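Robot driving, week three

25/11/2024

Well, I finally got my hands on the controller! Gopinath Shenoy has been teaching a bunch of us at Workura to drive the robot by remote, and everything we do with the sticks gets saved so it can learn to get across a plaza by itself (that's the plan, anyway). My first go was terrible. I steered like I was parking a boat, and Gopinath very kindly binned the lot.

The trick is to slow down and pick a line. On big open paving I follow the joints between the slabs, and I start my turn well before the steps so it doesn't learn my panicky swerves.

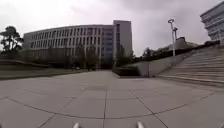 Mahtab Shokri is miles ahead of me, with 158 good runs to my 16, and she's forever telling me to loosen my thumbs. She's right, too. If you hesitate, the robot picks up the hesitating, and then you've got a machine that dithers like I do at the bakery counter.

We're still short of drivers for January, so if you fancy a turn, have a word with Gopinath. No experience needed, just bring a warm jacket!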